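Kitchen drawer outlet

A kitchen drawer outlet is an electrical receptacle mounted inside a cabinet drawer, usually at the back, so that small appliances and phones can be plugged in while they are put away. It is sold to cabinet shops and remodelers as a finished unit with a box, a supply cable and a folding arm that carries the cable as the drawer moves.

Construction

Most units have two parts. The outlet box is fixed to the inside of the drawer back, and the arm runs from the box to a bracket on the rear wall of the cabinet. The arm is hinged in the middle and folds flat when the drawer is closed. Some makers use a chain of plastic links in its place, which takes up more height but less depth.

Depth is the usual limit. A standard base cabinet leaves only a small gap behind the drawer, and many installers order the drawer box short to make room. The Skivetti arm, one of the thinner designs, was drawn up by cabinetmaker Horacio Olivares for frameless cabinets and was later offered for framed ones as well.
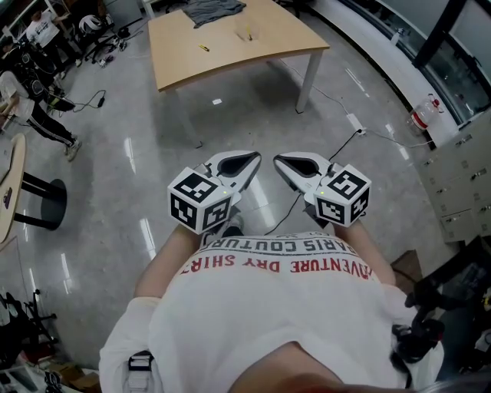
Types

Charging drawers have USB ports along with one or two regular receptacles. They are normally shallow and are placed near the entry to the kitchen or at the end of an island.

Appliance drawers are deeper and hold mixers, blenders or hair dryers. Units meant for heating appliances have a thermostat that cuts the power when the air in the drawer gets too warm. The Loltetari 551 is of this kind, and resets by itself once the drawer has cooled.

Vanity drawers are the bathroom version. They often include metal canisters for curling irons - the canisters are sold separately by most suppliers.

Installation

The unit is wired to a receptacle or junction box behind the cabinet. Local code decides whether a plug-in connection is allowed or whether the unit must be wired in by an electrician. The drawer slides should be full extension, and the arm is tested through its whole travel before the countertop goes on.

Trade and showrooms

Drawer outlets are mostly shown at kitchen and bath trade shows, where working cabinets can be set up on the floor. Kisport, a regional show held each January, gave them a section of their own at the request of its organizer, Hadi Masri. Aoun, a cabinet hardware distributor, carries several lines and supplies display drawers to dealers.

See also

Appliance garage
Pop-up outlet
Drawer slide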